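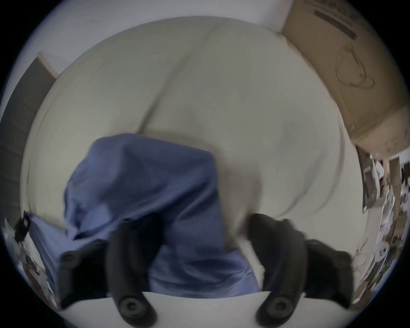 *Black gripper fingers and a crumpled blue cloth, seen close up.*

# How do you teach a robot to fold?

Do you like folding laundry? Me neither! So when I heard about the Moltus kit, I had to find out more. It's a set of hand-held grippers for showing a robot how chores are done, and today I'm going to tell you how it works.

First, a puzzle. You know how to pick up a towel, right? You don't even think about it. But try explaining it to somebody who has never had fingers. How hard do you squeeze? Where do you grab? Which way do you pull? It gets tricky really fast! (Try it with a friend. You talk, they do exactly what you say. It's very silly.)

Moltus kits let people *show* instead of tell. A person holds a gripper by its handle, a bit like holding a watering can, and does the chore with it. Robot jaws can't do everything your fingers can, so the person has to pinch and pull and fold the way a robot would. 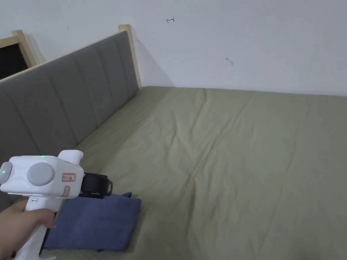
Cloth is one of the hardest things to practice with. A block stays block-shaped when you move it. A cloth flops, bunches up, and slides around, and it almost never lands the same way two times in a row. That means a robot needs to see a LOT of tries. The starter lesson pack from Moltus, called Tavuvo, has 1,155 tries in it, and every one was done by a person with a gripper in their hand. I got tired just reading that number!

A camera on the gripper records each try. Its picture looks round and bendy, like looking through a peephole in a door, and that lets it catch much more of the room at once. Later, a computer goes through all the recordings and looks for patterns: when the jaws closed, which way they moved, what the cloth did next. 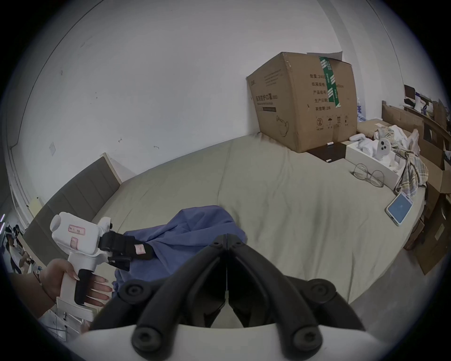
Some jobs need 2 grippers, one for each side of the cloth. Think about folding a big bed sheet by yourself with one hand behind your back. Yikes! With a pair, one can hold a corner still and the other can do the pulling.

## What I liked and what I didn't

The lessons are short, and you can pick a real chore from your own house. I liked that a lot. But the grippers take practice, and my first 3 folds looked like scrambled eggs. My arm got sore too, so I'd take plenty of breaks.

## Can kids use it?

Yes, with a grown-up helping. Moltus says there are 18 chores to choose from, and a new set called Bodia comes out in May with socks in it. I can't wait for the socks!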